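Unit 9: Budgeting a gripper cell
Lecturer: Macario Beltrán

Capital cost is quoted per arm. Fingers, fixtures and simulation seats are usually left off the first quote and must be entered as separate lines. In the Zinosthorpe plan, finger sets came to $1,768 and were missed until September.

Simulate the grasp before ordering fingers. Part geometry decides finger length and tip profile, and a stepped part needs clearance under its wider section. 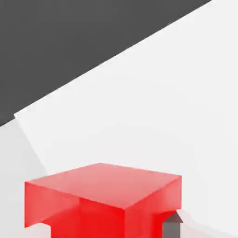
Fig. 3. Simulated grasp check: red block with overhanging cap, finger tip beside the narrower lower section.

Allow three finger sets per cell: one fitted, one spare, one for rework. Hold back 80 per cent of the tooling line until the grasp check is signed off.

Reading: Maldonado, cell costing notes, Part 3. Bring the Kukolance quote to the tutorial.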